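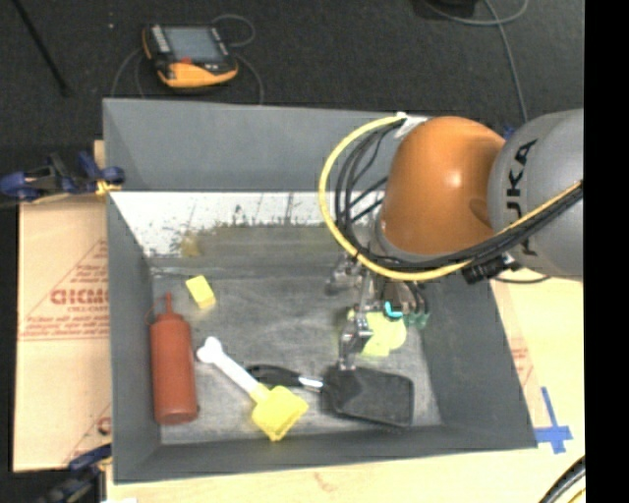
Kit de vidage de bac Wovia : vous en pensez quoi à l'usage ?

nurhan_g
Posté le 2020-08-19

Bonjour à tous, j'ai l'abonnement Wovia depuis 34 jours (module de préhension + logiciel, monté sur notre KUKA) et je voulais vous faire un retour avant de décider si on renouvelle. On lui donne du vrac pas gentil exprès : flacon souple à bec pointu, pelle de plage, spatule noire, petit bloc jaune... Le bloc, aucun souci, il le prend à chaque fois. La spatule par contre, quelle plaie ! Le manche passe, mais dès qu'il vise la partie plate le doigt appuie dessus et ça glisse vers la paroi.
Sur 159 prises notées avec la spatule, 10 ratées. Ça paraît peu, sauf que quand il rate il insiste au même endroit.

skultport_fan
Salut Nurhan ! Tu es en quelle version du logiciel ? Chez Skultport ils ont un réglage pour interdire une zone après un échec, je croyais que Wovia l'avait copié.

nurhan_g
La dernière, mise à jour au début du mois d'août. Pas trouvé ce réglage, ou alors il est bien caché.

Ganlow
Je vais faire mon grincheux mais pour le prix de l'abonnement, une pince à plusieurs doigts c'est du luxe. Une ventouse à plat sur la tête de ta spatule et c'est réglé. On tourne comme ça depuis deux ans.

firdevs.tuncer
Pas d'accord avec Ganlow. Ta ventouse, elle fait quoi sur une pelle de plage avec des rebords ? Et sur un flacon souple couché ? J'ai essayé les deux, j'ai fini avec deux outils et un changeur qui m'a coûté plus cher que la pince. Nurhan, tu as regardé la hauteur d'approche ? D'origine elle est trop basse pour les objets plats. Je l'ai remontée de quelques millimètres et mes spatules (oui, moi aussi j'ai des spatules) sortent beaucoup mieux.

Ganlow
OK pour la pelle, je te l'accorde. Pour le flacon ça dépend de la ventouse, à soufflet ça passe très bien.

kocabas_72
Attention aussi à vos câbles. Avec une grosse boucle autour de l'articulation, chez moi le jaune frottait au bord du bac quand le bras descendait dans l'angle. Le support Wovia m'a répondu en 10 jours pour me dire de lire la notice, merci bien.

nurhan_g
Ah, moi le support a été plutôt rapide, comme quoi... Je vais vérifier les câbles. Firdevs, je remonte la hauteur et je relance une série, tu te souviens dans quel menu c'était ?

firdevs.tuncer
Préhension, puis Approche, puis tout en bas « marge Z ». Pense à enregistrer le profil, sinon il revient à l'ancienne valeur au redémarrage.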